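Skustamico Folding Shelf — Owner's Guide
Section 5: Mounting the shelf and first loading

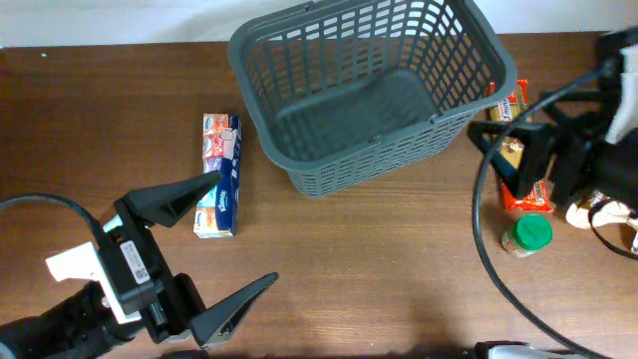

Fig. 5. Basket with handle folded down.

Before you begin, check that both wall brackets are fixed as described in Section 4. The bubble in the level should sit between the two lines when it is laid across the brackets.

You will need the hex key from parts bag 2 and a Phillips screwdriver. A second person is helpful for steps 2 and 3.

1. Unfold the shelf on a soft surface with the hinge side facing up. Remove the paper strip from each hinge.

2. Lift the shelf onto the brackets. The rear lip hooks over the top of each bracket and drops into place.

3. Hold the front edge up and swing out the two support arms until they click.

4. Insert one short screw into each bracket from below. Turn by hand first, then tighten with the hex key. Do not use a power driver.

5. Press down lightly on the front edge. If it dips, loosen the screws, reseat the rear lip and repeat step 4.

CAUTION: The maximum load is 34 pounds, spread evenly. Do not hang anything from the support arms.

Loading the shelf

Place heavier items toward the wall. Small things are easier to manage in an open basket, and the handle should be down before the basket goes under an upper shelf. Leave a gap at each end so the hinges can be reached.

Note: The Elia finish marks easily for the first few days. Wipe it with a dry cloth only — no sprays or polish.

Folding the shelf away

1. Take everything off the shelf.
2. Press both release tabs and push the support arms in toward the wall.
3. Lower the front edge slowly with both hands. Keep fingers clear of the hinges.

Replacement screws are sold as part 1557. For the Plumach wall rail, see the separate sheet packed with the rail.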